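当サイトではサービス向上のためCookieを使用しています。閲覧を続けると、Cookieの使用に同意したものとみなされます。［同意する］［設定を変更］

火曜日　夜、もう眠い

昼すぎからずっとドリルトサイドの工房にいて、さっき帰ってきたところ。お風呂に入ったら絶対そのまま寝るので、先に日記を書いておく(前回それで三日分まとめて書くはめになって、もう何をしたか半分くらい忘れてた)。

今日もアームの続き。積み木をつかんでカゴに入れる、ただそれだけをやらせたくて、気がつけば六月がどんどん減っていく。友だちに話すと「手で入れたら?」と言われるんだけど、いやいや、手で入れたら楽しくないでしょ!

まず着いて最初の一時間は配線で終わった。手首に小さいカメラをつけてからケーブルが増えて、アームをひねるたびに引っぱられるのがずっと気になってたのだ。短くまとめすぎると手首が回りきらないし、余らせるとぶらぶらして指に引っかかりそうになる。結局、上のほうで大きく輪にして逃がすことにした。見た目はぜんぜんスマートじゃない。イアソンが通りすがりに「スパゲッティ」と一言だけ言って去っていった。手伝ってくれてもいいのに。

そのあと結束バンドが足りなくなって、ヒラノの引き出しを全部ひっくり返して探した。ヒラノというのは工房の奥にある部品棚のことで、むかし棚をくれた人の名前がそのまま残っているらしい。バンドは見つからなかったけど、春になくしたと思ってた六角レンチが出てきた。うれしい。なんであんなところに。

で、ようやくカメラの確認。
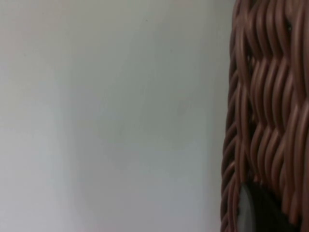
手首のカメラは近いものにほんとに弱い。指先が届くくらいの距離になると、もうピントがあやしくて、編み目みたいな細かい模様はもやっとする。レンズをちょっとずつ回して合わせてみたけど、近くに合わせれば遠くがぼけるし、遠くに合わせれば肝心のつかむ瞬間がぼける。三回やり直して、四回目で「まあこれでいいか」になった。ネジロックを塗るのは明日にする。塗ってから後悔するのがこわいので。

カゴはうちの洗面所から持ってきた茶色の編んだやつ。プラスチックの箱のほうが形が単純で楽だよ、とヴァシリキさんには前から言われている。わかる。わかるんだけど、家にあるものを使いたいんだよなあ。最終的にはうちの机の上で、散らかったものをぽいぽい片づけてくれるのが目標だから、カゴも本番のものでやりたい。あとふつうにこのカゴが好き。

ちなみにヴァシリキさんはこの日、となりの台で椅子の脚を直していて、わたしがぶつぶつ言うたびに「それ、わたしに言ってる?」と聞いてくれた。すみません、ひとりごとです。

お茶休憩のあと、やっとつかむほうの調整に入った。手前の位置に積み木を置いて、上からゆっくり降ろす。設定ファイルの降下の値、先週は641にしてあって、これだと途中まではいいのに最後が速すぎてドキッとする。思いきって279まで下げたら、今度は眠くなるくらいのろい。のろいけど、安心して見ていられる。こういうのは安心のほうをとる。指をはさんだことのある人間はみんなそう言うと思う(わたしは二回はさんだ)。

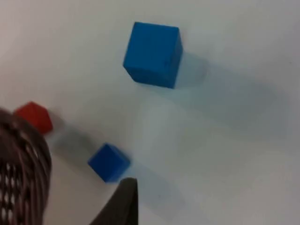 青がふたつあるのが地味にややこしい。「青をとって」と指示すると、どっちの青にいくのかがそのとき次第で、近いほうに行くかと思えば遠いほうに向かったりする。赤はひとつだけだから迷わなくてえらい。いや、えらいのは赤じゃなくて置き方か。最初は全部ちがう色にしようかとも思ったんだけど、そうすると簡単になりすぎる気がして、わざと同じ色をまぜたのは自分なので文句は言えない。

あと影。これがもう今日いちばんの悩みだった。台が白いから、影が青っぽいグレーになって落ちるのだ。色で積み木を探す処理をわたしがけっこう雑に書いてあるせいで、影のうすいところまで「青かも」と言い出す。そんなわけあるか! しきい値をいじったら影は消えたけど、今度は積み木の暗い側の面まで一緒に消えて、頭の中の積み木がぺらぺらの板になってしまった。ノートに「明るさと色を分けて考えること」と大きく書いて、赤ペンで丸をつけた。前のページにもまったく同じことが書いてあった。

照明を変えればいい、という話もある。イアソンはライトをもう一個足せと言う。ヴァシリキさんは逆に、うちの机で使うなら窓の光でも動かなきゃ意味ないでしょ、と言う。どっちも正しくて困る。とりあえず今日のところはそのままにして、コードのほうを直すことにした。窓の光はまた今度、家に持って帰れるようになってから悩みます。

夕方、手首のブラケットのネジを締めなおした。動かすたびにほんのちょっとだけ首をかしげるみたいになるのが気になって、触ってみたら一本ゆるかった。これかー! と声が出た。先週ずっと「なんか毎回ちょっと右にずれる」と言って補正の数字を足したり引いたりしてた、あの時間はなんだったんだろう。締めたら補正がいらなくなって、補正を消したら今度は別のところがずれて、そこも前に足した補正のせいで、芋づる式にどんどん消した。消すのは気持ちいい。

それから指の開き。ぜんぶ開くと積み木をまたぐには余裕なんだけど、カゴの近くだと片方の指がふちに当たりそうでひやひやする。

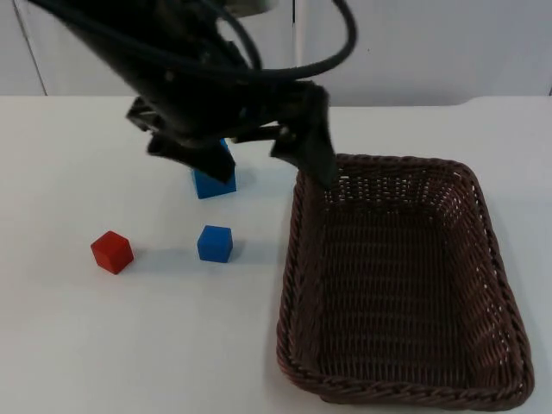

カゴをもう少し遠ざければすむ話ではある。でも遠ざけすぎると腕をのばしきる感じになって、そこでぷるぷるするのがまたいやで。台にマスキングテープで目印をつけようと思って、テープを出したところで閉館まであと少しと言われてしまった。次に行ったら最初にやる。忘れないようにここにも書いておく。テープ。テープだよ。

片づけながらヴァシリキさんと、指をもっと細いのに作りかえる話をした。3Dプリンターが空いていれば自分で出せるし、形はもうだいたい頭にある。先っぽに滑り止めのゴムを貼る案は、貼る面をどれだけ平らにできるかによる。ヴァシリキさんは薄い革の端切れはどうかと言っていて、それはちょっとかっこいいかもしれない。革の手袋をしたロボットみたいで。

帰りにスーパーに寄ったら、レジのカゴの持ち手の穴をじっと見てしまった。ここに指を引っかければカゴごと動かせるのでは、とか。後ろの人を待たせてしまって申し訳なかった。夕飯は焼きそば。キャベツが多すぎたけどおいしかった。

明日やること。テープの目印、レンズのネジロック、青ふたつ問題(近いほうを優先、でまず書いてみる)。結束バンドも買う。あとイアソンに借りたニッパーがかばんに入ったままだった、返さないと。

おやすみなさい。

新しい記事をメールでお届けします。メールアドレスを入力して「登録する」を押してください。配信はいつでも停止できます。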